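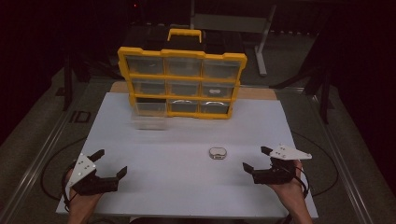 遺失金具の保管に関する経過記録

ビルウッド町役場遺失物係は、町内で拾得された金具のうち、持ち主の判明しないものを保管している。根拠となるのは遺失金具取扱規程第44条であり、同条は、金具を透明の引き出しを備えた黄色の収納棚に納めること、一つの引き出しに二人分の品を入れないことを定めている。

9月2日(水)、係員フィンレイ・ニスベットは、閉庁後の点検において、左下の引き出しに納めるべき銀色の金具の台帳番号が欠けていることを認めた。番号は800であった。台帳には799と801の行があり、その間に行はなかった。

ニスベットは係長ローナ・レニーに報告した。レニーは台帳を受け取り、電灯の下で頁の綴じ目を調べ、破られた形跡がないことを確かめたうえで、次のように述べた。

「では、この品は届けられていないことになります」

「しかし、机の上にございます」

「机の上にあることと、届けられたことは、別の事項です」

規程上、届けられていない品を引き出しに納めることはできない。他方、納めない品を夜間、机上に置くことも禁じられている。両名は規程集を初めから読み直した。庁舎の暖房はまだ入る時期になく、レニーは外套を着たまま頁を繰った。

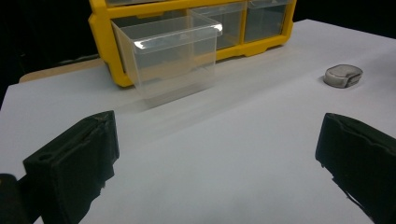 引き出しは、品物が決まるまで棚に戻しておくべきか。

規程第44条第3項により、割り当ての済んだ引き出しは、品が納められるまで棚の外に置くものとする。

ニスベットはこの項を声に出して読み、引き出しには触れなかった。それから、亡くなった母が同じような留め金をバッグにつけていたことを申し述べた。母はボールトンからプレドビーへ向かう乗合バスでそのバッグを失くし、以後、外出のたびに座席の下をのぞくようになったという。レニーは、それを届出として扱うかどうかを尋ねた。

「母の名で、でしょうか」

「拾得者の欄は空欄でも受理できます。遺失者の欄は、空欄にできません」

ニスベットはしばらく考え、母の旧姓であるニーヴンの名を用紙に書いた。品名の欄には「留め金」と書き、二重線で消して「金具」と改めた。訂正印はレニーが押した。遺失の日時については、11月、雨、とのみ記された。年の記載はない。係長はこれを不備としなかった。

台帳の799と801の間には、細い紙片が貼り込まれた。紙片の幅が足りず、文字は欄外に及んでいる。保管期間は3か月とし、期間の満了後は遺失者の親族に引き渡すことができる旨が、レニーの筆跡で付記された。

ニスベットは金具を引き出しに納め、引き出しを棚に戻した。施錠はレニーが行った。階段を下りる途中、ニスベットは一度立ち止まり、保管料の有無を尋ねた。レニーは、明朝、窓口で尋ねるようにと答えた。

お問い合わせ|著作権について|ページの先頭へ戻る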